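Boletín de Dridular
Noticias de la casa

Orden en las mesas compartidas: qué se queda encima y qué se guarda

Desde julio las mesas de la sala grande se dejan con lo mínimo al terminar cada turno. La norma ya estaba en el papel de la entrada, pero cada mesa la entendía a su manera y en primavera llegamos a tener bandejas de piezas, vasos de café y cuadernos de varias personas apilados en la misma esquina. Resumimos cómo queda el reparto, qué se ha comprado y qué cambios propusieron quienes usan la sala a diario.

El punto de partida fue una tarde de limpieza en la que se vaciaron todas las superficies. De los cajones y las mesas salieron 1.144 objetos pequeños, contando bolígrafos, gomas, clips, tapones, tornillos sueltos y muñequitos. Los contó Remo Nägeli a medida que los metía en cajas, y la lista completa está colgada junto al fregadero para quien quiera reclamar algo. Más de la mitad era material de escritura que no escribía. Lo que funcionaba se ha repartido entre las mesas y el armario, y lo demás se llevó al punto limpio.

El criterio que se acordó es sencillo. Sobre cada mesa puede quedarse un recipiente pequeño y un bolígrafo. Lo demás vuelve a su sitio al acabar: el papel a las carpetas, las herramientas a su caja, la comida a la cocina. Quien necesite dejar un trabajo a medias tiene las baldas bajas del armario del pasillo, con una etiqueta en la que conste el nombre y el mes. Las cajas sin etiqueta se abren a final de mes y su contenido pasa al fondo común.

Los tableros blancos que van encima de las mesas de madera también entran en el acuerdo. Se pusieron para proteger la madera, que ya tenía marcas de rotulador y de pegamento, y han resultado cómodos por otro motivo: sobre el blanco se ve enseguida lo que está fuera de lugar. Un bolígrafo oscuro que en la madera pasaba desapercibido ahora se encuentra a la primera. A cambio, las manchas también se notan más y hay que pasar el trapo con más frecuencia. Para eso hay un pulverizador con agua y jabón neutro en la repisa de la ventana. Pedimos que no se use el limpiador de la cocina, que deja velo y obliga a repasar.

Hay un detalle que conviene recordar. El tablero se apoya en la mesa y no va pegado, así que al frotar por un lado puede desplazarse. Basta con sujetarlo con la otra mano. Cada cierto tiempo hay que levantarlo y limpiar debajo, donde se acumulan migas y virutas de goma. Entre dos personas se hace sin esfuerzo. Una sola puede hacerlo, pero al bajarlo es fácil pillarse los dedos o golpear el canto de la mesa.

En cuanto a los vasos para bolígrafos, se descartó comprar un juego nuevo. En el armario había bastantes recipientes sin uso, casi todos regalos o restos de otras etapas de la sala, y se eligieron los bajos y estables. Los altos vuelcan con facilidad cuando se cargan de rotuladores. Algunos llevan dibujo y otros son lisos, no hacen juego entre sí y nadie ha pedido que lo hagan. El pequeño de color beige, con una figurilla clara asomando por el borde, se queda como está.

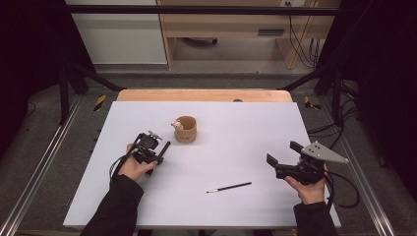

Para Nisreen Khalaf, el vaso debería servir solo para escribir y las figuras tendrían que ir a una balda, porque al final uno mete la mano buscando un lápiz y saca cualquier otra cosa. Propone también que el bolígrafo se deje siempre dentro del vaso al terminar, con la punta hacia abajo, y que el que no escriba se tire en el momento, sin devolverlo «por si acaso». De ese «por si acaso», dice, salieron las cajas de la limpieza.

La propuesta del bolígrafo se ha aceptado y figura ya en la hoja de cada mesa. La de las figuras se ha dejado a criterio de quienes se sientan en cada sitio, con una condición: una por mesa como máximo, y que quepa en el recipiente o al lado sin molestar. Las que sobraban están en la balda de la ventana. Si alguna es vuestra, podéis llevárosla a casa sin preguntar.

Mei Bellamy pidió que se aclarara qué pasa con los bolígrafos personales. Quedan fuera del fondo común siempre que lleven nombre o se guarden en el cajón propio. Un bolígrafo suelto en la mesa, sin marca, se considera de todos. Hay cinta de papel y un rotulador fino en el primer cajón del mueble de la entrada para quien quiera señalar los suyos. La cinta se retira sin dejar restos si no pasa demasiado tiempo pegada; después de un verano al sol cuesta más.

Compras y reparto

Se han comprado 2 paños de microfibra por mesa, uno para el tablero y otro para la madera. El de la madera se usa seco o apenas humedecido y va colgado en el gancho de la derecha. El del tablero puede mojarse más. Cuando estén sucios, al cesto de la cocina, y se coge otro del montón. Los paños se lavan sin suavizante, que los deja resbaladizos y con menos capacidad de absorber.

También han llegado las bandejas de cartón rígido para el armario, del almacén Murakami. El pedido ha costado 60 euros con el envío incluido y se ha pagado con lo que quedaba del material de otoño. Son plegables y se montan sin pegamento. Vinieron 2 con la base doblada, que se usarán para papel de borrador, donde el peso no importa. No se van a devolver.

El reparto del armario queda así. Arriba, lo que se usa poco: láminas grandes, rollos de papel, las cajas de fiestas. En la zona media, papel, carpetas, tijeras, reglas y recambios de tinta. Abajo, los trabajos a medias con su etiqueta. La caja de tornillos y piezas sueltas se ha sacado del armario y está en el mueble metálico del pasillo, que es donde todo el mundo la buscaba.

Cómo se deja la mesa al terminar

Lo habitual es empezar por lo que no pertenece a la mesa. Se retira la comida y la basura, se devuelven las herramientas y se recogen los papeles. Después se aparta el vaso, se pasa el paño húmedo por el tablero de un extremo al otro y se repasa el borde de madera que sobresale por detrás. Esa franja se olvida casi siempre, y es la que más polvo coge. Se vuelve a colocar el vaso hacia el fondo y listo. Son pocos minutos si se hace a diario.

Las marcas de bolígrafo en el tablero salen con alcohol de farmacia en un trozo de papel, sin apretar. Las de rotulador permanente necesitan dos pasadas y un poco de espera entre una y otra. No uséis estropajo, ni siquiera por la cara blanda, porque raya el blanco y en las rayas se queda la suciedad. Si la mancha no sale, dejadla y apuntadlo en la hoja.

Con la madera hay que tener más cuidado. El canto redondeado de la parte de atrás está en buen estado y nos gustaría que siguiera así. Un vaso mojado deja cerco en poco tiempo. Munther Awwad ha ofrecido repasar con cera los bordes de todas las mesas en octubre, y para entonces habrá que levantar los tableros y dejar las superficies despejadas durante una mañana. Avisaremos con una nota en la puerta.

Lo que queda por resolver

Falta decidir dónde van los cuadernos de uso común. Sawsan Sayegh prefiere tenerlos en vertical junto a la ventana, a la vista, y otras personas los quieren en el armario para que no se les vaya el color de las tapas. De momento están en una caja bajo el perchero. Falta también un segundo cesto para los paños, porque el que hay se llena a media semana.

La sala de Vevthorpe nos ha pedido una copia de la hoja de mesa para adaptarla a la suya. Se la hemos enviado junto con la lista de lo que salió en la limpieza, por si les sirve para hacer cálculos antes de vaciar sus cajones. Ellos nos han ofrecido a cambio un lote de carpetas de anillas que no utilizan. Si alguien va a pasar por allí y tiene sitio en el coche, que lo diga en la entrada.

Las sugerencias sobre el orden de las mesas pueden dejarse por escrito en el buzón verde de la cocina. Las que lleguen antes de septiembre se recogerán en el próximo boletín.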